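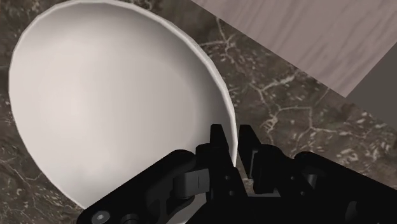
陶磁器小委員会による給食用食器の更新について

ホーム > お知らせ > 学校給食・食育

公益財団法人ヴィエイラ食文化振興財団は、地域の小中学校における給食用食器の更新事業について、2020年度の実施内容を決定しました。対象となるのは財団の助成区域内にある17校で、4月の新学期から順次、従来の樹脂製食器を強化磁器製の食器に切り替えます。

本事業は、給食の時間を食事の作法や器の扱い方を学ぶ機会として位置づけ、学校における食育の充実を図るものです。樹脂製食器は軽量で破損しにくい反面、長年の使用により表面に細かな傷や着色が生じやすく、各校の給食担当者から更新を求める意見が寄せられていました。財団では昨年度、助成区域内の各校を対象に食器の使用状況に関する調査を実施し、その結果を踏まえて更新の順序と数量を定めました。

新たに導入する食器は、飯碗、汁椀、深皿、平皿の四種類です。製造は株式会社ヴェンドゥナードが担当し、製品名は「ウォレル」シリーズとなります。いずれも縁の部分に厚みを持たせ、児童生徒が持ち上げる際に指がかかりやすい形状としました。高台の内側には水切り用の溝を設け、食器洗浄機で洗浄した後に水が残りにくい構造としています。

飯碗と汁椀については、低学年用と高学年・中学生用の二つの大きさを用意します。低学年用の飯碗は、手の小さな児童でも片手で支えられるよう、口径を抑えた設計です。平皿は全学年共通とし、配膳台に重ねて置いた際の安定性を優先しました。

今回の更新に先立ち、昨年度は2校において試験導入を行いました。試験期間中、食器の破損状況、配膳に要する時間、児童生徒および調理員の感想について記録を取り、月ごとに報告を受けました。配膳時間については、導入当初に若干の延びが見られたものの、学期の後半には従来と同程度に戻ったとの報告がありました。一方、食器かごの重量が増すことから、教室までの運搬方法に関する要望が複数寄せられました。

この要望を受け、財団は食器かごの規格を見直しました。従来は一学級分を一つのかごに収めていましたが、新しい規格では飯碗・汁椀用と皿用の二つに分けます。上階に教室がある学校で、昇降機が設置されていない場合には、学校と協議の上、各階に保管棚を設けることができます。保管棚の設置費用も助成の対象に含まれます。

試験導入の評価を担当した食環境研究機関フレルトネスのロケヤ・コンドカル主任研究員は、報告書の中で次のように述べています。「器に重さがあると、子どもは自然に両手を添えるようになります。調査した学級では、器を机に置いたまま食べる児童が学期の初めに比べて少なくなりました。ただし、この変化が食器のみによるものか、担任の声かけによるものかについては、引き続き観察が必要です」

同報告書ではこのほか、汁物の温度が保たれやすくなったとする児童の感想や、食器同士が触れ合う音が大きくなったとする教員の指摘も紹介されています。音については、配膳台に敷物を用いることで軽減が見られたことから、財団は希望する学校に敷物を配付します。

更新の費用は、1校あたりの上限を820万円とし、財団が全額を助成します。助成の対象は、食器本体、食器かご、保管棚、配膳台用の敷物および初年度の補充分です。次年度以降の補充に係る費用は、各校の設置者の負担となります。既存の洗浄設備の改修が必要となる場合は、別途申請を受け付けますので、見積書の取得前に財団事務局までご相談ください。

第一期として4月に更新を行うのは7校です。残る学校については、給食室の改修時期や学校行事の日程を考慮し、年度内に順次実施します。各校への搬入日は、財団から校長宛てに文書で通知します。搬入に際しては、検品の立ち会いをお願いします。破損または数量の不足があった場合は、検品票に記入の上、搬入業者にお渡しください。

また、更新に合わせて、調理員および給食主任を対象とする取扱講習会を開催します。講習では、強化磁器の破損時の特徴、破片の回収手順、洗浄機への並べ方、欠けの点検方法を取り上げます。強化磁器は通常の磁器に比べて割れにくいものの、破損した際には破片が広い範囲に飛散することがあります。教室で食器が割れた場合は、児童生徒を離れた場所に移動させ、教職員が回収を行ってください。周囲の配膳済みの食事に破片が入ったおそれがあるときは、その食事は提供しないこととします。

講習会の資料は、欠席者にも送付します。講習会への参加に伴う交通費は、財団の規程に基づき支給します。

使用を終えた樹脂製食器については、学校ごとに回収し、再生原料として処理します。行事等での使用を目的に一部を残すことを希望する学校は、回収前に数量をお知らせください。なお、個人への譲渡は行いません。

財団のジェーゼー・ヘジ事業部長は、「食器は毎日手に触れる教材の一つと考えています。導入後も学校の声を伺いながら、補充の方法や講習の内容を改めていきたい」としています。

財団は本事業の一環として、児童生徒による器の図案募集も実施します。応募は対象校に在籍する児童生徒に限り、一人1点までとします。採用された図案は、各校の記念の給食で使用する深皿に絵付けされます。製作数は425枚を予定しています。応募用紙は4月中に各校へ送付し、締め切りは学校ごとに定めます。図案に使用できる色は三色以内とし、既存のキャラクターや商標を含むものは受け付けません。

食物アレルギーのある児童生徒用の食器については、現在の識別方法を継続します。縁に色帯を施した専用の食器を別に納入し、洗浄と保管も従来どおり区別して行います。必要数に変更がある学校は、搬入の通知を受け取った後、速やかに事務局へご連絡ください。

(2020年3月7日)

お問い合わせ:ヴィエイラ食文化振興財団 事務局 学校給食担当 | © ヴィエイラ食文化振興財団 | ページの先頭へ戻る

シェア 17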